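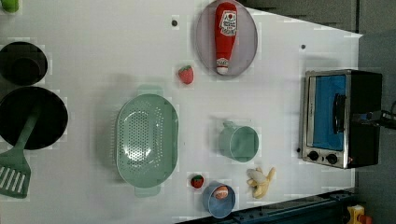
What does a shift lead do at Mesgate? Whatever the schedule forgot, mostly, plus the five-minute talk before the doors open.

I'd had the job 30 days when the Fustwood office sent over the new training binder. It was 93 pages! I read it on the bus, I read it over soup, and I got as far as the chapter on giving feedback (there was a diagram with arrows).
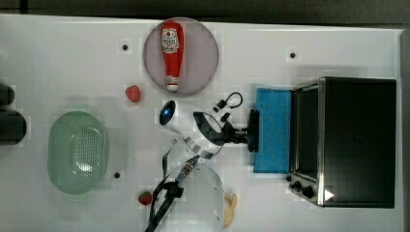
Page last changed: April

So I tried it on our newest hire, the one who kept stacking returns in the wrong bay. I said the opening line word for word. She waited till I was done and asked if I'd ever looked at the bay signs from the other side.

I hadn't. They were backward, both of them, and had been since before my time. We swapped them at lunch with a stepladder and a butter knife, and then I went and put the binder back on the shelf and asked her what else she'd noticed.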